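Gallery: Cell 2, picking from the bin
Rerwood training hall, November

This page belongs to the short report we sent to our colleagues at Wimden about the stop on Thursday. Several people asked to see the work itself and not only the table of faults, so I have put the gallery page together with a longer introduction than usual. Please read the introduction first, otherwise the picture will not say much to you.

The task of the cell is simple to explain. Blocks lie in a metal bin in any order, and the robot must take them out one after another. The program is by Postusov, the gripper and the hoses were mounted by Cloutier, and the daily running is done by us. For the first weeks we had only small troubles, such as a block held too near its end and dropped again into the bin.

On Thursday, shortly before lunch, the arm went down for a block which was lying close to the right wall. The fingers did not close, the arm did not go up, and the panel showed message 805. In our list this number means only "gripper position not reached." We had seen it many times in that month, 74 times according to the log, and we had the bad habit to confirm it and continue. My colleague Sheldon Petrenko confirmed it also this time. The arm then started its normal way up and took the bin with it.

The bin at that time was standing free on the table. It was lifted on one side, turned, and fell back with a very loud noise. The arm stopped by itself a moment later with an overload message. No person was inside the marked area and no one was hurt, but Sheldon was nearer to the table than he should be, and he wrote this in the report himself. I am thankful to him for that.

When we looked at the place we found that one finger had gone into a hole in the floor of the bin. The holes come from the maker of the bin and were never closed. The finger is thin enough to enter, and when the gripper tries to close, it presses itself against the edge of the hole and stays there. After this we read the log again, more slowly, and 4 of the earlier messages were at the same coordinates. The others had ordinary reasons — a block leaning on a wall, or two blocks lying across each other.

What was changed until now:

The lowest point of the fingers is set higher above the floor.
The bin is clamped to the table and may not be used without clamps.
Message 805 can no longer be confirmed from the panel alone. One must go to the bin, with the arm locked, and look.
The area over each hole is blocked in the program, so a block lying there is left for the hand.

What is still open: Cloutier will say if wider finger tips are possible, and we wait for plates to cover the holes.

The picture
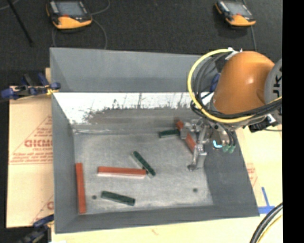
Picking with the bin clamped, orange-red and dark green blocks. The distance between finger and floor is the thing we now check at the start of every shift, and it is easy to check it badly, because from the operator's side the wall hides it. Look at the small dark hole below the tip of the long finger, on the right — a hole like this one was our whole problem on Thursday. The second hole is next to the front green block. The blue and black clamps are on the left side of the bin only, and I would like to have the right side held too.

A note on the cables: the question came from Wimden if the yellow cable, with its wide loop around the arm, could catch on the wall of the bin. We did not find any mark of it, but it is now on the list for the monthly check.

If you run a similar bin, please look at its floor before you look at your program. Remarks can be sent to the cell 2 mailbox, and I will add them to this page.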